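Re: [manip-data] Episode length and reset policy for shelf tasks
From: Meron Negash
Date: 14/07/2019

Mirta Vergara wrote:

> We are at 427 accepted demonstrations on the shelf task and the policy
> still stalls at the pre-grasp. It gets the arm to the right
> neighborhood, then hovers. Before I ask Hằng to collect more of the same,
> two questions for the list.
>
> 1. Do you reset the shelf between episodes, or let the state drift?
> We reset to one fixed layout every time.
>
> 2. Do you trim the operator's pauses? Ours stop to think before closing
> on a box, sometimes for several seconds, and we have kept all of it.
>
> Logs are in the usual Zestaro format if anyone wants to look.
>
> Mirta

Mirta,

Taking the second question first. I would look at the pauses before anything else. If the operator stops in front of the box with the gripper open, you have a long run of near-identical observations labeled with a zero action. A policy with no history can't tell the first of those from the last, and the most likely action in that state is to stay put. That matches what you describe.

We had the same failure on Mersha in June. What we do now is drop any step where the commanded joint motion is under a threshold and the gripper command is unchanged. We keep 4 steps at each end of a pause so the deceleration survives. Do the filtering at load time and leave the raw log alone. Aisyah first ran it as a destructive pass over the recordings and we had to pull the originals back from tape when the threshold turned out to be too high. It had been eating the slow final approach on every episode.

Check that your filter runs on commanded values. Measured joint positions carry enough noise that a stationary arm never looks stationary.

On resets: we use both. A fixed layout is fine for the first batch, when you are still finding bugs in the calibration. After that it works against you, as the policy can learn the joint trajectory and ignore the camera. An easy test is to move the target box one position over and run the policy. If the arm goes to the old position, that is what happened. Our current scheme is a generated layout sheet per episode, with the operator loading the shelf from the sheet and the sheet ID written into the episode header. Products of the same brand are allowed next to each other. We used to forbid it, and the result could not separate two flavors with the same box art and a different color.

Drift (taking boxes until the shelf is empty, then restocking) is cheaper per episode and gives you partly emptied rows for free. The cost is that the front box is always easy early on and the back ones always come late in the session, when the operator is tired. If you do this, split train and validation by session. Splitting by episode leaks the layout.

A few smaller items:

Record the failures. Mark them, keep them out of the cloning set, but record them. Glória trained our success classifier from rejected episodes that we had nearly deleted.

Log the operator ID. Two of ours approach from opposite sides of the upper beam, and averaging the two put the wrist into the metal. We now fix the approach side in the instructions for each shelf level.

Log the time offset between the camera and the arm controller for each session. Ours changed by 9 ms after a driver update and it took us far too long to notice.

As to how many: I don't have a number that transfers. Our upper-shelf policy stopped improving well before 1,000 episodes, and the lower level is still getting better, mostly because the clearance under the beam is tight and the operators vary more there. I would refilter what you have and retrain before collecting anything else. It costs one night of compute.

The filter script is in the Rillelent repository under tools. It reads Zestaro logs, but the header parser expects the newer field order, so check that first. The arm beside our two-level shelf is attached, with the snack boxes up top and the purple Annie's rows underneath.

Meron

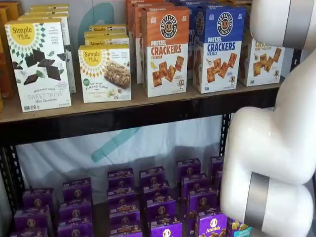
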